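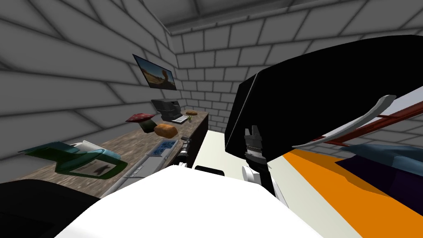 Head camera view in the kitchen scene, taken from the replay. The mushroom and one of the loaves are off the counter.

From: Frøydis Brekke
To: jaltance-users
Subject: Re: [jaltance-users] objects leave the counter after scene load

Hi Jianhua,

I get the same thing here, so it isn't your install. Replay still attached. I loaded your scene file with no changes and stepped it with the arms held in their start pose. Same objects, same tilt, and they hang there. The box with the blue panels stays on the counter.

On Apr 2 builds I can't say, but our April build has it and the one before does not.

Jianhua Guo wrote:
> We moved the kitchen scene to the new Jaltance release and now some of the
> small objects do not rest on the counter after loading. They sit above it
> at an angle and never come down. The gripper closes on the place where the
> planner thinks the object is and gets air. Out of 100 resets we had 28
> with at least one object up. With the old release it was zero.
>
> The worse part is that on 2 of those resets the left arm hit the counter
> with the wrist and the force limit did not trip. The joint torque in the
> log goes to the limit and stays there until the episode times out. We run
> the same Bikero controller config on the real arms, so I have stopped all
> hardware runs until I understand this.
>
> Is it the collision meshes or the solver? I have already tried a smaller
> time step and it made no difference.

I think you have two separate faults.

The floating objects first. The new release puts bodies to sleep at load if their velocity is under the threshold, and it checks this before the first contact pass. An object spawned a little above the surface has zero velocity, so it goes to sleep in the air. A smaller time step won't help with that. Set sleep_on_load to false in the scene file, or wake everything once after reset. I did the second and ran 265 resets without a floating object.

It doesn't explain why only some objects do it. My guess is that the others are spawned touching the counter, but I have not gone through the spawn heights.

The force limit worries me more. Hao went through the controller side with me and the trip is there, but it reads the wrist sensor, and in your config the wrist sensor is filtered over 50 steps. The old release reported contact force as a spike. The new one spreads it out, and after the filter it sits just under your limit. So the trip never sees it – the torque does, but nothing is watching the torque.

Please check the filter length on the real arms before you start them again. If it is the same value there, I would shorten it and add a torque trip as well. We did that on the Druditz cell and it cost us over a dozen false stops in the first week, then we raised the threshold a little and it was fine.

I'll file the sleep problem. Can you file the other one, with both logs? You have the episodes and I don't.

Frøydis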